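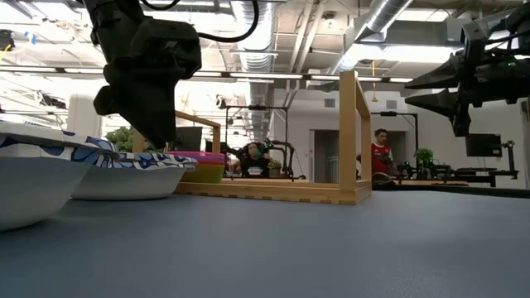
파란 꽃잎 무늬 흰 그릇 두 개, 그 옆에 알록달록한 그릇들.

1월만 되면 저는 꼭 뭔가를 버리고 싶어져요. 다이어리도 새로 사고 헬스장도 기웃거리고, 그러다 결국 부엌 찬장 앞에 쪼그리고 앉아 있는 제 모습을 발견하게 되는데요. 올해도 어김없었습니다. 밤 9시에 시작해서 새벽 1시 넘어서 끝났어요. 아랫집 분들 죄송합니다, 그릇 소리 좀 났을 거예요.

오늘은 그래서 그릇 얘기를 좀 해보려고 해요. 정확히는 그릇을 못 버리는 사람의 얘기ㅋㅋ

저는 원래 그릇에 관심이 하나도 없던 사람이에요. 자취 초반에는 냄비째로 먹었고, 설거지가 귀찮아서 밥그릇 하나에 밥도 담고 국도 담고 시리얼도 담았어요. 대학 때 같이 살던 룸메가 저보고 "너는 그릇이 아니라 사발 하나로 인생을 산다"고 했는데 그때는 칭찬인 줄 알았습니다.

그러다 회사에서 핀란드로 반년 파견을 가게 됐고, 거기서 니로 헤이스카넨(Niilo Heiskanen)이라는 동료를 만났어요. 말이 정말 없는 분이었거든요. 점심시간에 마주 앉아 있으면 수프 먹는 소리만 들리는 그런 사이. 근데 어느 날 그분이 집에 초대를 해줬는데, 찬장을 열어 보여주면서 갑자기 말이 터진 거예요! 이건 할머니가 쓰던 거, 이건 이가 나갔는데 그냥 쓰는 거, 이건 벼룩시장에서 비 맞으면서 산 거. 한 시간을 그릇 얘기만 들었어요. 순록 고기 스튜가 다 식을 때까지요.

그날 이후로 제 주말은 벼룩시장이 됐습니다. 짝이 안 맞는 컵받침, 뚜껑 없는 설탕통, 용도를 모르겠는 길쭉한 접시... 귀국할 때 짐을 부치는데 그릇만 11kg이 나왔어요. 카운터 직원분이 상자를 보고 저를 보고 다시 상자를 보시더라고요. 옷은 거의 버리고 왔어요. 지금 생각해도 미친 짓인데 그 컵받침들은 아직도 매일 씁니다.

문제는 한국에 와서도 멈추질 못했다는 거예요. 동네에 버넬리(Virnley)라는 작은 중고 그릇 가게가 있는데 (버스 정류장 바로 뒤라서 안 들를 수가 없는 위치예요, 진짜로) 퇴근길에 "구경만" 하러 들어갔다가 신문지에 싼 뭉치를 들고 나오는 생활을 2년쯤 했어요. 사장님이 제 얼굴만 보면 안쪽 선반에서 뭘 꺼내 오세요. 무섭습니다. 제 취향을 저보다 잘 아세요.

그렇게 쌓이고 쌓여서, 이번에 찬장 정리하면서 처음으로 전부 세어봤거든요. 종지까지 다 합쳐서 174개. 저 혼자 사는데요? 식구가 저랑 화분 두 개인데요? 거실 바닥에 쭉 늘어놓으니까 발 디딜 데가 없어서 까치발로 화장실 다녀왔어요.

그래서 나름 기준을 세웠습니다. 인터넷에 나오는 설레는지 안 설레는지 하는 기준은 저한테 전혀 안 먹혀요. 저는 다 설레거든요. 간장 종지를 들고도 설레요. 대신 이렇게 물어봤어요. 작년 한 해 동안 여기에 뭘 담아 먹었는지 기억이 나는가?

해보니까 꽤 재밌더라고요. 넓은 갈색 접시는 여름에 비빔국수를 그렇게 담아 먹었고, 손잡이 달린 수프볼은 감기 걸렸을 때 사흘 내내 죽 그릇이었고. 반대로 제일 비싸게 주고 산 멜렌데스(Meléndez) 공방 접시는 기억이 하나도 없는 거예요. 아까워서 한 번도 안 꺼낸 거죠. 스페인어 배울 때 만난 시릴로 알바라도(Cirilo Alvarado) 선생님이 추천해 준 곳인데, 선생님이 아시면 서운해하실 것 같아요. 선생님은 수업 때마다 제일 예쁜 컵에 인스턴트 커피를 타 드시던 분이거든요. 설탕 세 숟갈 넣고 휘휘 저으면서 "예쁜 컵은 오늘 쓰라고 있는 거야" 하시던 게 갑자기 생각나서, 새벽에 그 접시를 씻어서 거기다 귤을 까 먹었어요. 귤이 더 맛있었냐 하면 그건 잘 모르겠고요, 기분은 좋았습니다.

결국 보내기로 한 건 생각보다 얼마 안 돼요. 똑같은 걸 세 개 이상 갖고 있는 밥그릇들, 사은품으로 받은 머그들, 그리고 너무 무거워서 들 때마다 손목이 욱신거리는 오븐 용기. 머그는 회사 탕비실로 가고 나머지는 동생네로 갑니다. 동생이 벌써 "언니 그거 쓰레기 떠넘기는 거 아니지?"라고 카톡을 보냈네요. 아니야... 진짜 아니야...

아 그리고 이가 나간 그릇들! 이건 좀 고민이 됐어요. 엄마는 이 나간 그릇 쓰면 복 나간다고 절대 못 쓰게 하시거든요. 어릴 때 저희 집에서는 그릇에 금만 가도 그날로 신문지에 싸여서 사라졌어요. 근데 니로 씨네 찬장에는 이 나간 게 절반이었단 말이죠. 저는 절충안으로, 음식은 안 담고 다른 일을 시키기로 했어요. 하나는 현관 열쇠 그릇, 하나는 욕실에서 머리끈 담당, 하나는 다육이 화분 받침. 엄마가 오시면 화분 받침은 살짝 숨겨야 할 것 같긴 해요.

정리하고 나서 제일 크게 바뀐 건 수납이에요. 예전엔 크기 순서로만 쌓아놨더니 맨 밑에 있는 건 평생 못 나왔거든요. 큰 그릇 꺼내려면 위에 거 다섯 개를 들어내야 하고, 그러다 귀찮아서 맨날 위에 있는 것만 쓰고. 이번엔 자주 쓰는 걸 눈높이 칸에 두 줄로 두고, 한 줄에 네 개 이상은 안 쌓기로 했어요. 접시는 책꽂이처럼 세워서 넣었고요. 세워두니까 무늬가 보여서 고르는 맛이 있어요. 아침에 토스트 하나 굽고 접시 앞에서 한참 서 있다가 지각할 뻔했습니다.

접시 꽂는 선반은 베이시스(Basis)라는 데서 나온 걸 샀는데, 조립 설명서가 그림으로만 되어 있어서 한 번 거꾸로 끼웠다가 다시 풀었어요. 혹시 사시는 분들은 나사부터 길이별로 나눠두고 시작하세요. 저는 마지막에 긴 나사만 남아서 잠깐 울었습니다. 내돈내산이고요, 만족도는 지금까지는 높은 편인데 한 달 써보고 흔들리거나 하면 다시 쓸게요.

이제 그릇은 하나 들이면 하나 보내기로 했어요. 근데 이 결심을 한 게 새벽 1시였고, 다음 날 퇴근길에 버넬리 사장님이 또 안쪽에서 뭘 꺼내 오셨는데... 초록색 테두리가 있는 작은 타원 접시였고... 군만두 다섯 개가 딱 올라갈 크기였고...

네. 샀어요. 대신 뭘 보낼지는 아직 고르는 중입니다. 후보가 셋 있는데 셋 다 기억이 너무 생생해서 큰일이에요. 혹시 여러분은 그릇 보낼 때 어떤 기준으로 고르세요? 댓글로 좀 알려주세요, 제발요. 다음 글에는 그 타원 접시에 담은 군만두 사진 들고 올게요!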